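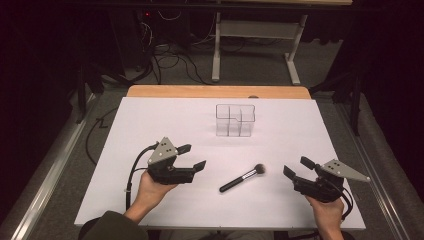 Monday, 10 past two, bench by the window

Brush storage again. Cecilia has had enough of the mug, and I can see her point. Everything in it leans the same way, the fluffy ones get squashed by whatever went in last, and at the bottom there is a layer of pressed powder that dates from the Sondcombe job if not before.

So the clear divided organiser is the candidate. Compartments, upright, see-through. Set it towards the back of the white board with the brush lying in front on the diagonal, black handle towards me, which is how they get put down in real use whatever the handout says.

Things to settle before we order for all the make-up stations at Lomside:

Bristles up or bristles down. Up, obviously, but Masanobu wants it written down, so it is written down. Bristles up, handle in the compartment. Anyone who stands a damp brush the other way will be asked to explain themselves to Cecilia.

Depth. The handle needs to go in far enough that the brush doesn't tip the whole thing over when it leans. One brush in an otherwise empty organiser is the worst case, and a corner compartment is the worst of the worst. Try corner first and get the bad news early.

One per compartment or several. I say one big brush, or up to three thin ones (liner, brow, lip). Cecilia says one each, full stop. We have not got enough compartments for Cecilia's version unless we buy two organisers per station, and the budget is 300 for everything including the hand mirrors.

Tried the Brasa tray last week for comparison. It has a lovely finish and brushes roll out of it. Chrysikopoulos sent the catalogue again with the same tray circled, so somebody over there believes in it.

Note on the board: keep it. I was going to do this straight on the wood, but the plain white is kinder to the eyes and shows up powder the second it falls. Wipe it between goes. The grey smear from Friday was eyeshadow and came off with a drop of washing-up liquid, after I had already tried two things that cost more.

Lighting is poor this afternoon and the clear plastic half disappears into the white. Fine if you know where the walls are, less fine if you are a student with one eye shut. Suggested a strip of coloured tape round the top rim. Masanobu says tape looks cheap. Masanobu is welcome to feel for the compartments with an eyeliner brush. Leaving it open.

Cleaning: partitions don't lift out as far as I can tell, so it will be a bottle brush and patience. Add bottle brush to the list. If the corners turn out to hold on to foundation we are back to the mug, and I will not be the one who tells her.

To do
– measure longest handle in the kit (fan brush? check)
– corner test, then middle, then the full set
– ask the supplier if 19 is still the lead time in days, or if that was the old quote
– find the lid of the brush soap

Kettle's on. Corner test after.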